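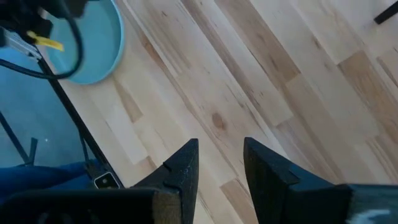 Bianka Katona asked whether we were really going to spend another meeting on phone chargers. We were.

Minutes, Accessories Buying Group, Tue 7 January

Item 1. December minutes. Approved by those who had read them, and by the rest.

Item 2. Wireless charging pads. Dandeck has offered 1000 units at a price Consuelo Cárdenas called "friendly" and Bianka called "a warning." Of the 18 samples sent before the holidays, 13 charged a phone through a case. The other five got the phone nicely warm. Order deferred until Dandeck explains the five. Bianka to write to them, politely.

Item 3. Power banks. Celtberg has redesigned its box again. The power bank inside is the same one. Keep stocking, old price.

Item 4. Cables. Consuelo proposed dropping the Szénási braided cable, which sells well and comes back almost as well. Long discussion. Takton's plain one to take over its hook by the register. Remaining Szénási stock to the bargain bin, where it will meet friends.

Item 5. Any other business. Someone has walked off with the meeting room charger. Consuelo to ask in the warehouse.

Next meeting when Dandeck replies.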